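Big Blocks, Small Table: Living With a Mondrian-Style Cloth
Interior Textiles, Term Project
Zane Liepiņa and Ruby-Lee Nepia
Lasondale College

Why we picked this

Our class was asked to choose one piece of household fabric and find out what it does to the things around it. Most groups went for curtains or cushions. We wanted a tablecloth, and we wanted a loud one! Ruby-Lee had been reading about Piet Mondrian's grid paintings from the 1920s and how often they have been borrowed for dresses, packaging and home goods, so a cloth in that manner was an easy choice. Red, blue, yellow, white, thick black lines. It is about as far from a plain linen cloth as you can get.

Our question was simple. If you put a pale, quiet object on a pattern this strong, does the object disappear or does it stand out more? Zane was sure it would disappear. Ruby-Lee thought the opposite, and we argued about it for most of the first week (in a friendly way).

How we worked

We laid the cloth so the grid ran at a slant to the table. We tried it square first and it looked like a board game, and we both kept wanting to line objects up with the black lines. On the slant, the blocks feel more like a picture and you stop trying to park things in them.

Then we collected pale objects: a white saucer, a cream candle, a small glass dish, and a pale pink container. We moved each one to different spots on the grid and wrote down what we noticed, then asked 16 classmates to look at the same arrangements and tell us where their eyes went first. We kept everything else off the part of the cloth we were judging. 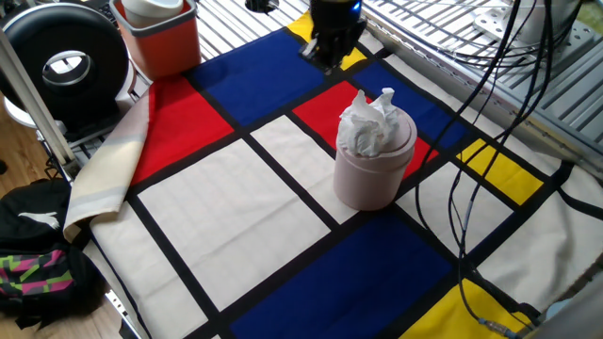

Figure 1. Pale pink container where several color blocks meet, with crumpled white material rising from the top.

What we found with the pink container

We loved this one. The pink is so soft that on a white tablecloth we would have walked right past it. Next to the saturated red it reads as a gentle cousin of the same color, and beside the dark blue it looks much lighter and almost cool. Moving it from one block to the next is like changing its paint.

The spots where blocks meet were the most interesting. With one side of the container against red and the other against blue, the outline gets very crisp, and the round shape helps too: everything printed on the cloth is straight edges and corners, so a cylinder is the one curve your eye can rest on. Eleven of our classmates looked at the pink container first in that arrangement. We had expected the yellow blocks to win.

The saucer did worse. On an off-white block it melted away, and three people asked us if that arrangement was supposed to be empty. The candle was somewhere in the middle, and the glass dish picked up so much of the pattern underneath that we stopped trying to judge it.

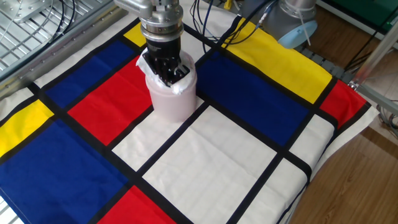

White on white turned out to be worth a section of its own. The pale blocks of the cloth are the biggest calm areas in the design, and they are where every crease shows. Folds you would never notice in the dark blue become faint lines across the white, and in low light those lines compete with the printed ones. We ironed the cloth twice. Next time we would roll it around a tube for storage, as our tutor, Mr. Sakalauskas, suggested after he saw our first try.

Crumpled white material behaves differently from smooth white, though. Its irregular folds catch small shadows, so it holds its shape against the grid much better than the saucer did. We had not planned to look at texture at all, and now we think it matters nearly as much as color.

What we would change

We only used one cloth. A version with smaller blocks would be a great comparison, and so would a gray one with the same black lines. We would also like to test tall objects against short ones, and to ask more than 16 people, ideally some who don't study textiles.

Zane would like it recorded that she was wrong about the pink container. Ruby-Lee would like it recorded that she was wrong about the saucer. The cloth is now back in the textile room, second shelf, on its tube, and other groups are welcome to borrow it.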